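# Ensinar pelo gesto: a recolha de demonstrações no Laboratório Tridero

Dobrar roupa continua a ser uma das tarefas domésticas mais exigentes para a robótica. Um tecido não tem forma própria, muda a cada contacto e esconde partes de si mesmo. No Laboratório Tridero, a equipa coordenada pela engenheira Peiyu Qiu dedica-se desde janeiro a esse problema, recorrendo à demonstração por controlo remoto: um operador conduz dois braços robóticos enquanto o sistema regista os movimentos e as imagens correspondentes.

O projeto, designado Gandby, reuniu até à data 111 demonstrações consideradas válidas. Cada uma corresponde ao tratamento de uma peça de vestuário sobre uma mesa de madeira, desde o primeiro contacto com o tecido até à sua colocação na pilha.

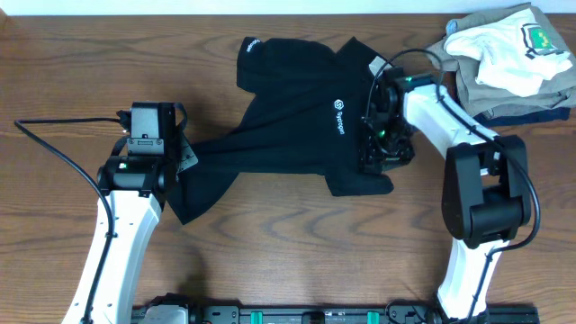

A preparação dos operadores ocupa uma parte considerável do calendário. Antes de contribuir para o conjunto principal, cada pessoa cumpre um período de treino de mais de 19 horas, durante o qual aprende a coordenar as duas mãos à distância e a moderar a velocidade dos gestos. Segundo Peiyu Qiu, os principiantes tendem a corrigir em excesso. «Uma hesitação do operador fica gravada com o mesmo peso de um movimento seguro», afirma a investigadora. «O modelo aprende as duas coisas, se não houver critério na seleção.»

O controlo é feito a partir de um posto desenvolvido com a empresa Bodavon, que forneceu igualmente o software de sincronização. As sessões são curtas e incluem pausas obrigatórias, dado o esforço de concentração que a tarefa impõe. 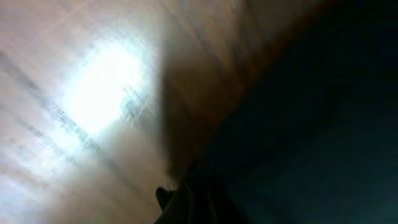 A revisão do material constitui a fase menos visível do trabalho. Três técnicos examinam as gravações e assinalam os segmentos a conservar, a encurtar ou a excluir. As câmaras montadas nos punhos acompanham os deslocamentos do braço, e nem todos os instantes oferecem informação aproveitável: por vezes, da garra resta apenas a silhueta escura de um dedo, junto de uma mancha de luz intensa e de uma faixa castanha arrastada pelo movimento. O protocolo do laboratório prevê que estes instantes sejam mantidos quando pertencem a uma sequência contínua, uma vez que o sistema terá de lidar com condições semelhantes em funcionamento autónomo.

A decisão suscitou debate interno. Uma parte da equipa defendia a eliminação automática de todas as imagens com desfocagem acentuada, solução que foi testada e posteriormente abandonada.

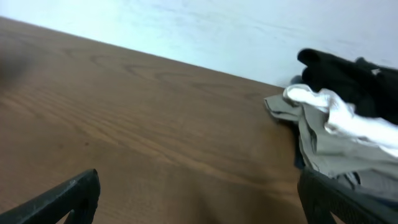
A diversidade das peças é outro dos critérios acompanhados com regularidade. Cores, espessuras e cortes diferentes obrigam o operador a variar o ponto de preensão, e essa variação é registada numa ficha própria. O método de classificação, conhecido no laboratório como escala Jiang, ordena os tecidos segundo a dificuldade de manipulação e serve de base à distribuição das tarefas pelos operadores.

A fase seguinte prevê a execução autónoma das mesmas tarefas, sob supervisão humana, com intervenção do operador sempre que o robô se desvie do procedimento. As correções assim obtidas serão integradas no conjunto de treino. A apresentação dos primeiros resultados está marcada para 20 de dezembro, no auditório do laboratório, com entrada livre mediante inscrição prévia.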